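Aufräumen auf Zuruf: zu Besuch bei einer Robotervorführung

Ausgabe Mai 2025, Rubrik Unterwegs

Die Einladung kam von Kendinar und versprach einen „Blick in den Haushalt von morgen“. Solche Einladungen landen hier öfter, meistens lösche ich sie. Diesmal stand allerdings dabei, dass die Vorführung in einer möblierten Wohnung stattfindet, mit Teppich, Sofa, Vorhängen und allem, was Robotern das Leben schwer macht. Wer schon einmal auf einer Messe war, kennt die andere Variante: weißer Tisch, gleichmäßiges Licht, drei Bauklötze in Signalfarben. Also bin ich hingefahren.

Wir waren neun Gäste, darunter zwei Leute vom Wohnungsträger Kalatex, der sich überlegt, solche Geräte in Häusern mit Serviceangebot zu testen, und eine Dame von der Pflegeberatung Upadhyay, die sehr viel mitschrieb. Das Wohnzimmer liegt im Hochhaus, gegenüber steht das nächste. Schuhe aus, bitte nicht zwischen Sofa und Couchtisch treten, Handys lautlos. Nach einer kurzen Begrüßung übernahm Tsung-han Shek, der bei Kendinar die Versuche leitet und angenehm wenig Werbesprache benutzt. Der Aufbau stamme zum kleineren Teil aus dem eigenen Haus, sagte er gleich zu Beginn. Kendinar baut keine Roboter. Auf dem Greifer steht in Großbuchstaben GALBOT, von Kendinar selbst kommt die Software, die aus einem gesprochenen Auftrag eine Folge von Bewegungen machen soll. Sie heißt Cleka.

Der Auftrag des Vormittags lautete: „Räum bitte den Kleinkram weg.“ Das klingt harmlos. Für eine Maschine steckt darin aber die ganze Frage, was Kleinkram ist, was liegen bleiben darf und wohin der Rest soll. In der Wohnung waren dafür ein paar leichte Sachen verteilt worden, Verpackungen und Kärtchen vor allem. Ein Schlüsselbund war nicht dabei, eine Lesebrille auch nicht, und eine halb volle Tasse Kaffee schon gar nicht. Ich habe gefragt, ob man die Tasse nachreichen könne. Man wollte lieber nicht.
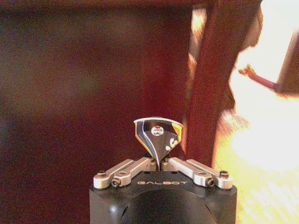
Shek erklärte in der Zwischenzeit, warum dünne, flache Dinge so unangenehm sind. Eine Kiste verzeiht einen Griff, der einen Zentimeter danebengeht. Ein Stück gefaltete Pappe verrutscht, knickt oder wird über den Teppich geschoben, und dann stimmt der ganze Plan nicht mehr, den sich das System vorher gemacht hat. Cleka soll in solchen Fällen neu ansetzen, ohne dass jemand eingreift. Zweimal haben wir das auch so erlebt. Ein anderes Mal stand der Arm einfach still, bis ein Mitarbeiter am Laptop etwas bestätigte. Auf Nachfrage hieß es, das sei eine Sicherheitsabfrage gewesen. Mag sein. Von außen sah es für mich aus wie Hilfe, und ich hätte gern gewusst, wie oft eine solche Abfrage an einem normalen Tag kommt.

Überhaupt der Laptop. Er stand im Flur auf einem Schuhschrank, davor saß die ganze Zeit jemand. Bei Vorführungen dieser Art ist das die erste Stelle, auf die ich schaue, weil zwischen „läuft selbstständig“ und „wird ferngesteuert“ eine Menge Abstufungen liegen, die auf Einladungskarten selten vorkommen. Shek sagte, ferngesteuert werde bei Cleka nur, um Lehrmaterial aufzunehmen, und heute gar nicht. Ich glaube ihm das. Prüfen konnte ich es nicht, denn der Bildschirm war vom Wohnzimmer aus nicht einzusehen, und in den Flur sollten wir während der Durchgänge nicht.

Mit dem Licht gab es ebenfalls Ärger. Das Fenster ist groß, und gegen Mittag wurde es trotz zugezogener Gardine so hell, dass ein Durchgang abgebrochen wurde. Man kann das als Panne verbuchen. Mir war es der liebste Moment der Veranstaltung, weil er etwas mit dem Alltag zu tun hatte. In Wohnungen scheint nun einmal die Sonne herein, auch dann, wenn gerade aufgeräumt werden soll, und wer das Gerät vermieten will, kann schlecht in den Vertrag schreiben, dass zwischen elf und zwei die Rollos unten bleiben.

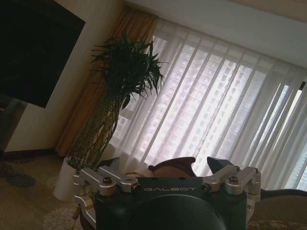
Der Greifer ohne Ladung, dahinter Zimmerpflanze, Fernseher und das helle Fenster.

Danach ging es in eine Runde mit Zahlen. Kendinar hat nach eigenen Angaben 217 Durchgänge in dieser Wohnung protokolliert und zeigte dazu eine Folie mit einem hohen grünen und einem niedrigen roten Balken. Auf dem grünen stand „abgeschlossen“. Was das heißt, musste man erfragen: Abgeschlossen ist ein Durchgang, wenn am Ende alles im Behälter liegt, egal, wie lange es gedauert hat und ob zwischendurch jemand am Laptop bestätigt hat. Durchgänge, die vor dem ersten Griff abgebrochen wurden, zählen gar nicht mit. Der von vorhin mit der Sonne, fragte die Dame von Upadhyay, wäre der also drin? Shek überlegte und sagte: vermutlich nicht. Das fand ich anständig, und es sagt einiges über die Folie.

Zur Dauer gab es keine Folie. Ich hatte den Eindruck, dass ein geübter Mensch das Zimmer fertig hat, bevor der Arm den ersten Gegenstand erreicht, aber das wäre ein billiger Vergleich. Niemand verlangt von einer Spülmaschine, dass sie schneller ist als ich. Sie muss nur laufen können, während ich etwas anderes mache. Und da liegt für mich der Haken: Wir haben alle neun dabeigestanden und zugeschaut, ein Mitarbeiter am Laptop, ein zweiter mit dem Notschalter in der Hand. Weggehen konnte man bei dieser Vorführung gerade nicht.

Die beiden von Kalatex interessierte vor allem der Preis. Da wurde es ungenau. Eine Miete sei denkbar, Cleka werde wohl getrennt abgerechnet, für eine erste Testreihe sollten 500 Betriebsstunden ein guter Einstieg sein. Wer bei einem Sturz über das Gerät haftet, wer den Teppich bezahlt und was mit den Kameraaufnahmen aus den Wohnungen geschieht, das alles sei „in Klärung“. Beim letzten Punkt habe ich nachgehakt. Die Bilder würden derzeit gespeichert, um die Software zu verbessern, später könne man das abschalten. Ob die Leistung dann gleich bleibt? Das müsse man sehen.

Ich will nicht nur meckern. Die Bewegungen waren ruhiger, als ich sie von früheren Terminen kenne, und der Mensch von Kendinar, der den Notschalter hielt, brauchte ihn kein einziges Mal. Auch die Umgebung war für eine Vorführung ehrlich gewählt: ein gemusterter Teppich, ein glänzend schwarzer Couchtisch, der das Fensterlicht spiegelt, Kissen mit Blumenmuster. Wer Kamerabilder auswerten lässt, hätte es sich deutlich leichter machen können. Auf die Frage, ob man den Tisch einmal verrücken dürfe, kam allerdings wieder dieses kurze Zögern. Eine Handbreit sei in Ordnung, mehr habe man in dieser Konstellation nicht erprobt. Wir haben ihn dann stehen lassen.

Zum Schluss durfte jemand aus dem Publikum den Auftrag selbst sprechen. Die Wahl fiel auf die Dame von Upadhyay, und sie sagte, was Leute eben sagen: „Könntest du da mal ein bisschen Ordnung machen?“ Es passierte eine Weile nichts. Dann wiederholte Shek den Satz in der Fassung vom Vormittag, und der Arm setzte sich in Bewegung. Er erklärte, man arbeite an freieren Formulierungen. In der Einladung hatte gestanden, man könne mit dem System reden wie mit einem Familienmitglied. Bei mir zu Hause klappt das mit dem Aufräumen auf Zuruf freilich auch nicht immer.

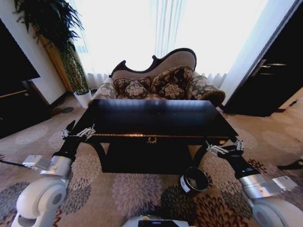

Wie es weitergeht

Im August will Kendinar die nächste Vorführung anbieten, dann in einer Küche. Ich habe vorgeschlagen, dass die Gäste eigene Gegenstände mitbringen dürfen und dass der Laptop im selben Raum steht, mit dem Bildschirm zu uns. Shek hat beides aufgeschrieben und zugesagt, sich zu melden. Kalatex hat sich noch nicht entschieden, ob es eine Testreihe gibt. Von dort hieß es beim Abschied im Treppenhaus, man wolle erst die Haftungsfrage schriftlich haben.

Wer im August mitkommen möchte, schreibt bitte an die Redaktion und gibt an, welche Frage beantwortet werden soll. Die Plätze sind knapp, und ich nehme am liebsten Leute mit, die beruflich in fremden Wohnungen arbeiten, aus Pflege, Reinigung oder Hausmeisterei. Was im Protokoll als „abgeschlossen“ gelten darf, lasse ich mir vor der Anmeldung schicken und drucke es in der nächsten Ausgabe ab.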